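Clorkix Gripper Trials: Gallery

Tuesday, May 2, 2023

We are comparing 3 grippers on the same household jobs before we pick one for the Petrauskas arm. Two are parallel jaws, the Clorkix short-finger and the Clorkix long-finger. The third is a soft three-finger unit from Pulard. The arm, the controller and the wrist camera stay the same for every run. All the work is done at our Dretolville site.

The lidded food container has been the hardest item so far. The walls flex, clear plastic gives the depth camera very little to work with, and the lid has to be lined up before anything can press on it. We record people doing each job by hand first, from head height, and use those recordings to set the grip points and the order of moves.
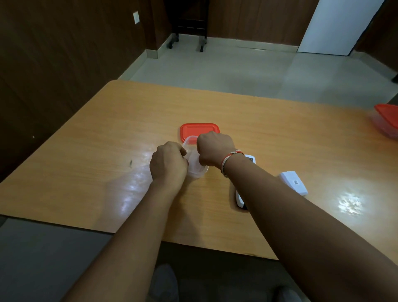 Handling a clear container by hand, one hand at each side, with the red-orange lid lying on the table behind it.

Reader comment, left under the container entry: I would like to see the force numbers for the soft gripper before you rule it out. We had the same trouble with thin plastic tubs and got past it by closing slower and stopping on motor current. Position control alone kept crushing the walls. Also, are you scoring a lid as closed if only three corners are down?

Only a lid with all four corners down counts as closed. The soft gripper has not been ruled out. It holds the tub without denting it, but it slips when the arm pushes down on the lid, and we have not tried it with a slower close. That goes on the list for June.

Scores for the container job so far: 73 percent for the long-finger gripper, 70 percent for the short-finger. The gap is too small to mean much. Most of the misses on both came from the camera losing the rim, and the fingers closed on air — a different gripper will not fix that.

The full set now holds 2,245 runs across all jobs. Controller settings were frozen before the first one. Next up are the same jobs with a second camera fixed to the side of the table, then the drawer and the screw-top jar.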